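Equipment and Methods Review: The Grirkia Tabletop Manipulation Method

Reviewed for the Runside Laboratory Equipment Panel by Nnamdi Usman

Grirkia is a training method for single-arm robots that handle household objects. It is supplied as a software package with a written protocol for collecting demonstrations, and it is meant for groups that already own an arm and a gripper. The panel was asked to judge whether the method is suitable for shared use at Runside and whether its main claim holds up in ordinary conditions.

The central idea is simple. Most policies of this type learn from complete demonstrations of a task. Grirkia asks the operator to mark the moment at which the gripper commits to an object, and it trains a separate module on the short stretch of motion before that mark. A second module handles everything that follows. The developers claim that this split reduces the number of demonstrations needed for a new object.

The panel collected 200 demonstrations on a kitchen-style table with dishes, play food and small appliances. Operators followed the written protocol without outside help.
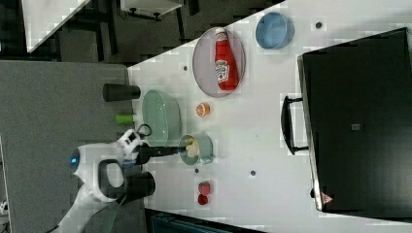
Setup took two working days, most of it spent on calibration between the wrist camera and the fixed camera. The instructions for this stage are adequate but poorly ordered. The step that sets the gripper offset appears after the step that depends on it, and one operator had to repeat the full procedure. Ralberg, the labeling tool included in the package, was easier to learn. Marking the commit point became routine within the first session, although two operators differed on where it should fall when the arm slowed down before closing. The protocol should define this more strictly.

For the comparison, the panel trained Grirkia and our existing baseline, Rawat, on the same data. Each was then given 59 pick attempts on objects placed by a person who had not taken part in training. Grirkia completed more of them, and its advantage was clearest with soft or unevenly shaped items, where Rawat often closed too early.
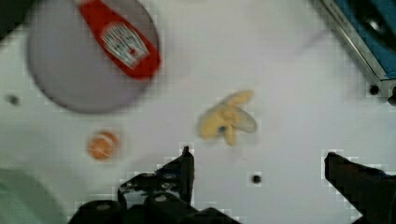 Wrist camera view, with a yellow plush toy near the center and the gripper fingers at the bottom.

Results with long-handled utensils were less convincing. The module that takes over after the commit point has little information about how an object is being held, and small errors at the grasp carried through to the rest of the motion. Adding 20 demonstrations made up only of utensil tasks improved the grasp itself but had little effect on placement.

The panel also notes that performance fell when the wrist camera view was blurred by fast motion. Lowering the arm speed corrected most of these failures at the cost of longer runs. The package offers a speed limit setting, but it applies to the whole task and cannot be set for the approach alone. A separate limit would be a useful addition.

Documentation is complete for installation and thin on troubleshooting. Error messages from the training script refer to internal module names that do not appear in the manual.

Recommendation: approved for shared use on pick tasks with small objects. Groups whose work depends on tool use should keep Rawat in place until the placement module has been revised. The panel will repeat the utensil tests in January with the next release.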